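Trays and table tops: a reminder before the September sale

The sorting tables at Zellham are back in use from this week, and the first boxes for the September sale have been opened. We have 96 boxes to get through and 10 trays to sort into, so please empty a tray when you have finished with it and put it back where you found it.

The pale table by the grey wall is for small items only. Keep one tray on it at a time, near the middle, and leave the rest of the top clear. Coats, bags and mugs go on the hooks and shelf by the door. Last year two lots went astray under somebody's scarf and were not found until after the sale. 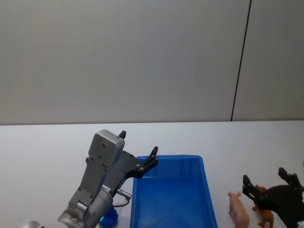
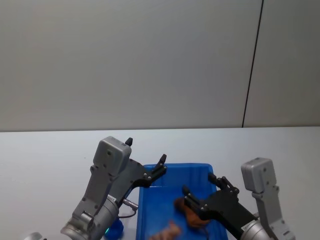
The pale table top with a blue tray on it.

Text: A. Bermúdez

Please wipe the table down at the end of each session with a damp cloth and nothing stronger. The spray under the sink is for floors and leaves a film that labels will not stick to.

Lots are numbered up to 1000 this time. Write the number on the label before you put the item in the tray, and use pencil. If you come across something that has no label and is not on the list, put it in the Sater box and someone will look at it on Monday. Do not guess.

Glass and china are still being done in the Oltia room, where there is more space to lay things out. Newspaper for wrapping is running low there, so bring any you have at home.

The side door will be open from nine. Park at the far end of the yard and leave the ramp free for the van.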